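Drollham Workroom: progress report to the Kallio Fund, April

Prepared by Floarea Lungu

Spending

Of the 3,000 awarded, we have spent 1,000 on fitting out the tabletop area and 360 on sheeting, tape and small stock. A further 500 is set aside for lighting. The rest is unspent and we don't expect to call on it before the summer.

Work since the last report

The main job was settling on a standard table layout for the small-objects sessions. Muthu Bangera tried several coverings and we have kept the large white sheet, taped down at the left and right sides. Small metal items such as keys and fittings show up well against it and are less likely to be swept onto the floor with the offcuts. It does mark. Saskia Hapeta has tried washing one and the brown stains stayed, so we will budget for replacing sheets every few weeks.

The bowl now has a fixed place at the far side of the table, in the middle, with the upright rod to its left. Ferhat Sarıgül had it nearer the front at first, but people's forearms kept knocking it.

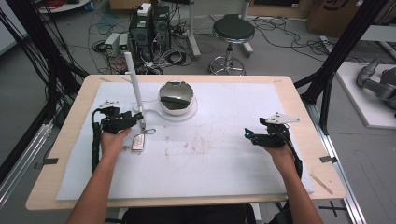
Loose parts are still a weak point. We agreed in the last report that every session would start with a clear sheet and a list of what goes on it. The list is being used. The clearing is patchy, mostly when one session runs straight into the next, and Man-lok Shih has added ten minutes between bookings from this month.

Storage and floor

Cables on the floor remain the biggest housekeeping problem. Two quotes for floor covers came in, both higher than we allowed for. Carberg's was the better of the two and we have asked them to price a shorter run. The shelving from Prindness is late — they now say Saturday — so boxes are staying on the floor until it comes.

Next period

Fit the shelving and decide on the floor covers. Buy the lighting. Write up the table layout on one page so that new people can set it out without help. Saskia will send the updated stock list separately, with receipts.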